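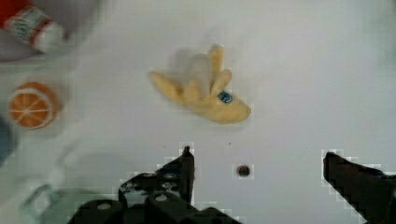 Avutitz two-finger gripper kit

Rania Yammine drew the first Avutitz on her kitchen table in Turkville, and we've been fiddling with it at the Polov shared workshop ever since. It's a pair of black fingers with a wrist mount for a small camera, and we love it! Soft toys are its favourite thing (the yellow plush one with the blue eye gets more bench time than anything else we own), but it's good fun with toy fruit and bottles too.

What you get

Two fingers, left and right
Camera bracket
Drive plate and linkage
Bag of 50 screws, with spares
Printed build guide

You'll need your own arm, a servo and a hex key set. The kit bolts straight on to the Delacroix wrist plate. Other arms need an adaptor, and the drawing for ours is in the guide, so print away.

Weight without camera: 236 g
Length, mount to fingertip: 258 mm
Build time: one evening, two if you stop for supper

Building tips

Fit the left finger first. Leave the fixings slack until both tips meet evenly, then go round and nip them up a little at a time. The linkage screws are short and love to roll off the bench, so work over a tray.

A plain white tabletop makes the camera's job much easier, and so does even light. Start with something squashy, close slowly, and save the hard things for later.

Version 11 of the guide went up in July, with a much better page on cable routing. Spare fingers are sold singly.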